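Desk Things, Part 7: The Cutting Drawer

Every spring I empty one drawer in the workroom at Gatham and find out what I have been paying to heat. March belongs to the cutting drawer, the wide one under the window. It held 11 objects meant for cutting and a great many that had simply wandered in. The earlier parts of this gallery (string, tape, the regrettable year of the stapler) are still on the Katona page for anyone with an afternoon to lose.

Most of the drawer didn't earn a picture, so a word for the absent.

The paper knife came from my aunt, who opened her mail as if it had insulted her. It stays.

The rotary cutter is a Tenine, bought for a quilt. There is no quilt. There is a bag of 600 fabric squares, all a slightly different size, and the cutter is going to someone with steadier hands.

The pinking shears weigh as much as a small dog and chew rather than cut. I have moved house with them twice and will presumably do it again.

The craft knife goes back in its tin, with the blade in, which is where I thought it was the last time too.

And then the one thing in the drawer that gets used every day, usually for jobs it was never meant to do.
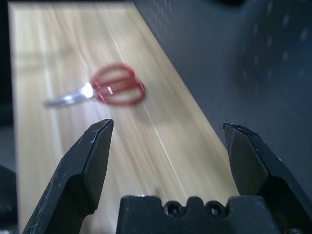
Red handles, silver blades, pale wood. Officially the paper scissors – they have also done parcels, herbs and one emergency haircut.

Hwa-young Yoo wrote in to say that paper scissors should never go near herbs, that fabric scissors should never go near paper, and that anyone who keeps both in one drawer deserves whatever happens to their hems. She ties a ribbon on her fabric pair as a warning to the household. It has been ignored for years, she adds, but it looks nice.

I have ordered ribbon from Flolluseck. It comes on a reel and will need cutting.

Part 8 is the drawer with the batteries.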